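Ticket: Program pages show wrong degree counts and rankings for nursing and health majors 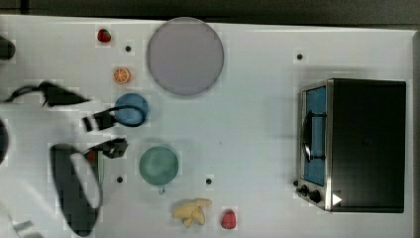
Summary

Site: Gendby college and major guide
Component: state program pages, health professions branch
Reported by: Jillside content desk
Assigned to: Hậu Mạch
Priority: High
Opened: 28 August 2025
Status: Resolved, one follow-up open

What was reported

The content desk was checking the state page for Dental Hygiene when an editor saw that the first paragraph and the table did not agree. The paragraph said the state had 21 colleges with the program. The table under it listed 15. The "most popular" box at the side showed a college that was not in the table at all.

The editor then opened the pages for Respiratory Care, Medical Assisting and Practical Nursing and found the same kind of mismatch on each. Pages outside the health branch looked fine. Business, education and engineering were spot checked and the numbers matched from top to bottom.

A reader had also written in through the contact form. She was comparing two-year programs for her son and said one of the colleges we list as offering Dental Hygiene told her over the phone that it had closed the program. She wanted to know where we get our list.

Steps to reproduce

1. Open any state page in the health professions branch.
2. Note the number of colleges in the opening paragraph.
3. Scroll to the program table and set the award level filter to All.
4. Compare the table total with the number in the paragraph.
5. Open the "most popular" box and look for the same college in the table.

Expected: the paragraph, the table and the box all use the same list of colleges.
Observed: the paragraph is higher than the table on most pages. The box sometimes shows a college with no row.

Environment

Happens on the live site and on staging. Same result signed in and signed out. Same result in every browser tried. Clearing the cache for a single page makes no difference.

Log

Entry 1 – Hậu Mạch
Confirmed on staging. The page text and the table are built by two different jobs. The text job is the old one and runs from the Huamán export. The table job was moved to the new program feed in May. I don't think anybody moved the "most popular" box, so I will look at that separately.

Entry 2 – Hậu Mạch
Compared the two sources for Dental Hygiene. The Huamán export has one line for each college and major, with no regard to whether any degrees were given in the latest year. The new feed drops a college once it has reported zero awards and marked the program closed. That explains the gap between 21 and 15 for this page. The six extra colleges are all either closed programs or duplicates of a main campus and its branch.

The reader was right about the college she called. It is marked closed in the new feed and open in the old export.

Entry 3 – Content desk
Can the text be switched to the new feed today? Applications open soon for a lot of these programs and people do use the opening paragraph. Most of them probably never scroll to the table.

Entry 4 – Hậu Mạch
I'd like to wait on that. The text job also writes the sentences about gender split and average starting pay, and the new feed has neither. If I point the whole job at it, those sentences come out blank. I can change only the college count and leave the rest where it is. Testing that now.

Entry 5 – Hậu Mạch
Tested the change on 50 health pages on staging. The count matched the table on all but 2. Both of those are Practical Nursing pages, and both list a college that offers the program as a certificate only. The table includes certificates when the filter is set to All. The paragraph says "degree" and leaves them out.

So the code is doing what it was told on those two pages and the wording is the problem. Passing that part to the content desk.

Entry 6 – Content desk
We would like the paragraph to say "colleges that offer a degree or certificate in" for any major where certificates are common. Practical Nursing, Medical Assisting, Phlebotomy and Surgical Technology for a start. We will send a full list. For majors where nearly everyone earns a degree, please leave the sentence alone.

Entry 7 – Hậu Mạch
Fine with me. I added a setting for each major so the desk can pick the sentence without asking for a code change. The default is the old sentence.

Now the "most popular" box. It reads from a saved ranking file made by the Gimar script. The file has not been rebuilt since the table moved to the new feed, because the rebuild was started by the old table job and that job no longer runs. Every page in the health branch has been showing an old ranking. The other branches have their own scheduled rebuild and were never affected.

Entry 8 – Hậu Mạch
Ran the Gimar script by hand on staging for the health branch. First run failed with a missing college ID. One branch campus had been merged into its main campus and the script stopped when it could not find it. I changed the script to skip a missing ID and write it to the log – before, it quit and left the old file in place with no warning.

Second run finished. The box now shows a college that is in the table on every page I opened.

Entry 9 – Content desk
Checked Dental Hygiene, Respiratory Care and Medical Assisting on staging. Text, table and box agree. The order in the box changed on Respiratory Care, with the top two colleges trading places. Is that expected?

Entry 10 – Hậu Mạch
Yes. The ranking is by number of awards in the latest year, and the new file uses a newer year than the old one. I checked both colleges against the feed and the order is correct.

Entry 11 – Hậu Mạch
Released to the live site. Cleared the cache for the whole health branch. It took a while for the largest states to refresh, so if you looked early and saw the old number, please look again before you reopen this.

Entry 12 – Content desk
Live pages look right. We wrote back to the reader, thanked her and told her the college has been taken off the page. We also told her our list follows what colleges report once a year, so a program that closes in the middle of a year can stay up for some time. She asked whether we could put that on the page itself. We think that's a good idea.

Cause

Two sources were in use on one page after the table moved to the new feed. The college count in the text still came from the Huamán export, which keeps closed programs. The ranking file for the health branch had lost its scheduled rebuild in the same move.

Fix

College count in the opening paragraph now comes from the new feed.
Sentence wording can be set for each major (degree, or degree or certificate).
Gimar script skips missing college IDs and logs them.
Health branch has its own scheduled rebuild, same as the others.

Workaround for pages not yet refreshed

Use the table, with the award level filter set to the one you need. The table has been correct the whole time. If a reader asks about a certain college, check the program status in the feed before you answer, and suggest that they call the admissions office for the current year.

Still open

The gender split and starting pay sentences still come from the Huamán export. On a page where several programs have closed, those numbers may include students from colleges that are no longer listed. The effect is small on big majors. On small ones, with only a few colleges in the state, it could change the sentence from "more popular with women" to an even split or the other way around. Separate ticket opened and linked. Hậu Mạch has it.

The note about yearly reporting needs wording from the content desk and a place in the page template. The desk would like it under the table. Jillside will send a draft.

The full list of majors that need the certificate wording has not come in yet. Until it does, only the four named in Entry 6 are switched over.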